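Pre-purchase checklist, mobile arm for kitchen tasks
Site: Tamgate test kitchen
Filled in by: Alun Prosser
Status: two items open, review Friday

1. Floor load and level
OK. No lips or thresholds on the route from the charging spot.

2. Aisle width
OK with the Rastelow base. The Dultel base fits but can't turn around at the end, so it would have to back out. Marked down for that.

3. Power
OK. Needs its own outlet. Electrician quoted $300, not in the original budget. Please add.

4. Emergency stop
OPEN. Rastelow includes one on the base only. We want a second by the door. Waiting on price.

5. Payload
OK. Both arms carry over 8 pounds at full reach. Nothing on our task list is heavier.

6. Spare parts
OPEN. Dultel lists finger pads at 23 days lead time. Rastelow keeps them in stock but sells them only in sets. Budget for 2 sets either way.

7. Service contract
OK. First year covered. Year two should go in the July budget, under maintenance and not equipment.

8. Gripper and handles
OK in simulation, pending a trial on site. Finger opening is the spec to compare here, and the cheaper gripper should not be ordered until the supplier confirms it. The simulated kitchen has brass pulls on the navy cabinets and long bar handles on the gray appliance, so one set of fingers has to manage both kinds. If it can't, add the cost of a tool changer to the quote before comparing totals. 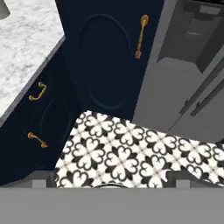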